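Most condensation complaints in kitchens have little to do with the glass. Warm air leaves the stove, drifts to the coldest surface in the room and gives up its water there. In an older house that surface is usually the window, and owners respond by replacing it.

Hatach, a small ventilation firm, logged humidity in 16 kitchens through March. Readings were taken every 3 minutes, at head height and again at the sill. The highest peaks came after dinner, once the range hood had been switched off. 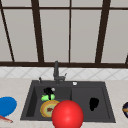 Run-on time turned out to matter more than fan power. A hood left running for 12 minutes after cooking cleared most of the moisture, even on its low setting. High settings were rarely used at all -- people found them too loud to talk over.

The Clokora controller, priced at $669 with its sensor, automates the delay. It reads humidity in the duct and shuts the fan down once the level has been flat for a set period. Installation requires a neutral wire at the switch, and many older kitchens lack one. A plain timer switch, such as the Nartey, does nearly the same job but has no sensor and will run the full delay after a pot of coffee.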